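## Sorting and filling your Jerum laundry basket

1. Stand the basket on a flat bit of floor and give yourself plenty of elbow room.
2. Shake out each piece before it goes in, and keep the reds together (your whites will thank you!).
3. Lift by the molded handles on the short sides, one hand to each.

**Caution:** 8 kg is plenty for one trip upstairs.

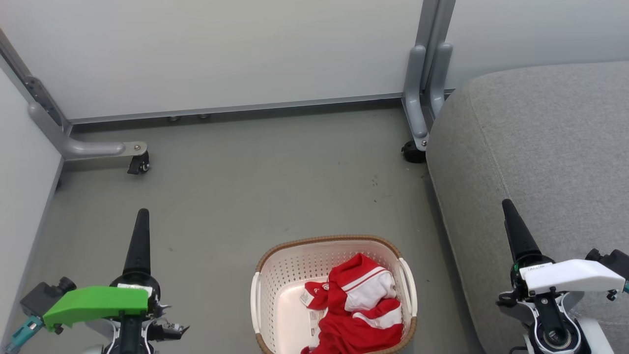
Ruth Bunting writes that she reads every care tag first and washes new reds alone, in cold water.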